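Work, Technology and Organizations
Unit 6 handout: Kitchen automation and the people on shift
Instructor: Dulce Tovar

Read before class. Bring your notes from Unit 5 on task analysis, and the job description sheet you filled in for the Lurnari case.

1. Background to the case

Lurnari runs staff canteens for office buildings and one hospital. Its prep kitchen in Noncombe employs 13 people on two shifts and sends out nearly 500 lunches a day. Management wants a mobile robot arm to take over fetching, handing over and putting away hand tools. Cooking stays with the staff. The planning was done in a simulated kitchen first, and the pictures in this handout are renders from that kitchen.

2. Tasks and jobs

A job is a bundle of tasks. Automation usually takes some tasks out of the bundle and leaves the rest, and the first question for any workplace is what the leftover job looks like. When Jalen Mahmoud interviewed the prep staff, they listed 89 separate tasks. Many took only a few seconds and had never been written down: turning a handle toward the next person, moving a board away from the sink, noticing that a tool belongs in another room.

Handling a knife is a good case. A cook does it without thinking. For the robot, the grip, the direction of the blade and the path of the arm all have to be settled, and so does the place where people may stand. In the render the gripper has the knife upright with the blade pointing up, in front of the lower cabinets. A peeler is on the cutting board and a screwdriver is on the counter behind it. Decide who should deal with the screwdriver, and whether that person's job description says so.
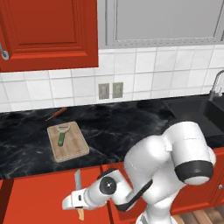
3. What changes for staff

Shared space. Cooks at Noncombe were used to passing behind each other and calling out. The plan sets a line on the floor that nobody crosses while the arm is carrying a blade. Several cooks said this made them slower in the first weeks of the trial.

Layout. Tools need fixed places. Staff who liked to set up their own corner lost some of that freedom – two of the older cooks raised it at every meeting.

Skill. One person per shift is now trained to stop, clear and restart the robot. The training takes two mornings. At first there was no extra pay for it, and this became the main point in talks with management.

Pace. The robot logs every pickup. Supervisors could see how long each handover took, including the human half of it. Staff asked for the log to be kept out of performance reviews, and it was agreed in January.

4. Who draws the plan

Compare the counter below with your own idea of a working kitchen. The stretch between the cutting board and the sink is clear. Most of the prep staff, when Mahmoud showed them the layout, said that stretch is where they put everything down during the lunch rush. The planners had treated it as free space for the arm. Neither side had asked the other before the review meeting.

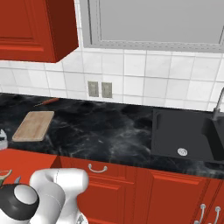 5. Questions for discussion

a) Pick five tasks from your Unit 5 sheet. Which could be handed to the arm, and what would be left for the person beside it?

b) Should the restart training be open to everyone or tied to one post? Think about sick days and night cover.

c) Lindqvist argues that workers should be brought in before a layout is fixed. What would that have cost Lurnari, and what might it have saved?

d) Vendley, the second company in the reader, bought the same kind of system and cut one post per shift. List the differences between the two cases.

6. Written work

2000 words on either (c) or (d). Use at least two sources from the reader. Hand in a paper copy at the start of class, 9 a.m.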